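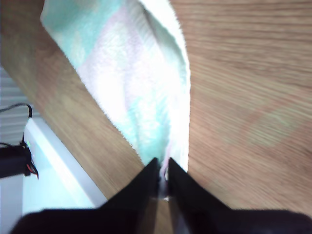 3.2 Fabric care and drying time

Figure 2. Terry-cloth towel, mostly white with a pastel check, on a light brown wooden surface.

Terry cloth turned out to be the most rewarding textile in our household survey. Of the 151 homes we visited in Nurnham and Cirnarholm, 121 dried their towels indoors all winter, and people had wonderfully firm opinions about how to do it! Looped fabric (Figure 2) holds far more water than flat-woven cotton of the same size, so small habits matter a great deal — a towel folded twice over a rail stays damp in the middle long after the edges feel dry.

We were especially pleased by the Drernham households, added in July as a coastal comparison. Salt air and sea fog slowed drying there, yet these families reported fewer musty towels than either inland group. Most of them shook each towel hard before hanging it and moved it once in the evening. Softener use, which we had expected to matter most, showed only a weak link with drying time. Section 3.3 takes up the question of room ventilation.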